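Home Opinion Workplace Letters About us

Last updated: September

The trouble with a safety sheet for robots

I have now read three codes of practice for small robot arms, and the longest of them, put out by a supplier called Hakus, has 702 numbered clauses. I would like to meet the person who has obeyed them all. I doubt they get much work done.

My complaint isn't that rules exist. A motor doesn't know what it is pushing against unless somebody has told it, and people who say these machines are harmless have mostly not had a thumb near one. My complaint is that the rules are written for the arm, as it leaves the factory, and almost never for the bench it ends up on.

Take clearances. The Mandell guide, which plenty of small workshops copy out word for word, spends 20 pages on the space an arm needs around it. There are drawings of the reach, seen from above, with a tidy circle and nothing in it. Then you go into a real room where somebody is teaching a machine to pick things up, and the circle is full of stuff, as it has to be.
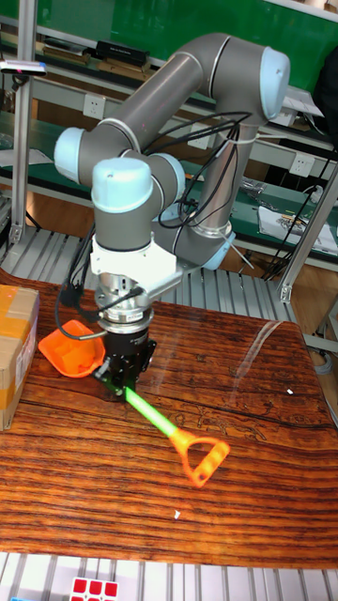
What does the guide say about a long-handled tool lying on the table under a gripper? Nothing that I can find. It has a line about "foreign objects", but a foreign object is one that shouldn't be there, and picking things up is the whole job. The arm is rated, the gripper is rated, and the long green thing with an orange handle is left to the good sense of whoever is on shift. A long handle changes the sums. Grip it at one end and the other end sweeps a good deal further than the arm ever could on its own.

Cables are the other blind spot. Kolev sells a checklist that asks whether cables are "suitably managed", with a box to tick. Suitable to whom? A few thin ties along the arm and some slack near the base may be perfectly fine, or may be a snag waiting for a busy afternoon. It depends on how far each joint is going to turn. A useful rule would tell you to run every joint slowly to the end of its travel and watch the cable while you do it. That takes almost 20 minutes, and I suspect it's left out of the checklist for exactly that reason.

I will give Fludix some credit. Their house rules come to 32 lines on one sheet, and the first asks what is on the table today. You write it down before the power goes on, and if something new is added you stop and write that down too. It's dull, and people grumble. I have also seen the sheet filled in on a Friday for the whole of the following week, so let's not get carried away.

Still, it starts in the right place. Whoever drafts the next standard might try spending a morning beside a bench before they draw another empty circle – and they might leave the ticks off the form altogether and make people write a sentence.

Comments (3)

benchmonkey: Agree on cables. Ours passed every inspection and still caught on the shelf the first time we used the full reach.

R.T.: Bit unfair on the long codes. Most of those clauses are there to satisfy insurers, and you don't have to read them in one go.

oldfitter: We write the list on a whiteboard. Works until someone wipes it.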